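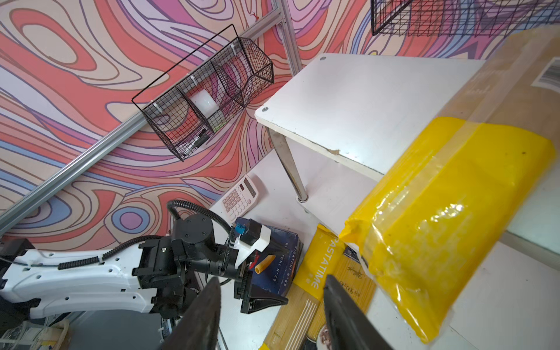
3.2 Item selection and packing procedure

The study looks at how people pack a mixed order of dry goods when the goods don't share a shape. Pasta was picked as the main category for a simple reason: one food, many package formats. Long bags, stiff boxes, short squat bags. All cheap, all shelf stable, all familiar to the packers. Earlier work on order packing (the Gestley trials in particular) used identical cartons and so could say very little about what happens when a long thin thing has to go in next to a blocky one.

Items fell in two groups. Rigid: boxed short pasta, 500 g. Semi-rigid: long pasta in plastic film, spaghetti mostly. The long packages hold their length well but twist along the middle if lifted from one end, and the strands at the ends break when the package is stood up and dropped even a small distance. Figure 2 gives the packing sequence and the points where breakage was checked. A third group (bags of flour and rice) was planned and then dropped, the bags leaked and cleanup took longer than the trials did.

Non-food items were added to each order, one per order. Small flat office goods were used, a calculator being typical, plus in some orders a pre-sealed mailer that had to travel with the food. Mixed orders of this kind made up most of what the Trastness depot was sending out in October, and packers there reported them as the most annoying to do. Flat goods get put in last, slide down the side of the box, and then the lid won't close square.

Figure 2. Packing sequence for a mixed order. (a) Items set out on the table, no fixed arrangement. (b) Long packages placed against the long wall of the carton. (c) Boxes placed. (d) Flat goods and any mailer. (e) Carton closed. Breakage checked after (b) and again after (e).

Each packer did 12 orders in one sitting with a short break at the half. Items were put out on a white table before each order in a loose spread, deliberately not sorted. Sorting was left to the packer. A smaller side table was there to use or not use. Some packers moved everything they weren't going to need straight away onto it, others never touched it. We did not instruct either way and did not score it, though in hindsight we should of logged it, see Section 5.

Instructions were kept to a few lines, read out loud:

Pack everything on the table into the carton.
Nothing should stick out above the rim.
Don't bend the long packages.
Say when you are done.

No time limit was given. Time was taken from the first touch of any item to the moment the flaps were folded down. Taping was left out of the timing, as the tape dispensers were uneven and two of them jammed often enough to spoil the numbers. Packers who asked whether they could re-open a closed carton were told yes, with the clock still running.

Three outcomes recorded per order: time, breakage, and re-handling. Re-handling means an item was placed in the carton and then taken out or moved before closing. Nudging an item with the back of the hand was not counted, lifting it was. This is the definition used in the Heffernan coding sheet, with the difference that we count a box turned in place as re-handling and they don't. It matters here. Boxes get turned a lot once the long packages are in, usually from lying flat to standing on edge.

Breakage was scored by eye and by feel through the film, on a scale from 0 to 7, where 0 is no loose fragments and 7 is more than half the strands broken. Boxes of short pasta were opened only at the end of the sitting. Almost no damage was expected in these and they were kept in mainly as the blocking shape. Packages scoring above 2 were pulled and replaced with fresh ones before the next order, so that damage didnt carry over from order to order.

Cartons were a single size for all orders, from Starnesden, plain brown, slightly longer than the longest package. The fit is tight on purpose. In a larger carton the long packages can go in diagonally and the problem mostly goes away, at the cost of a good deal of filler paper.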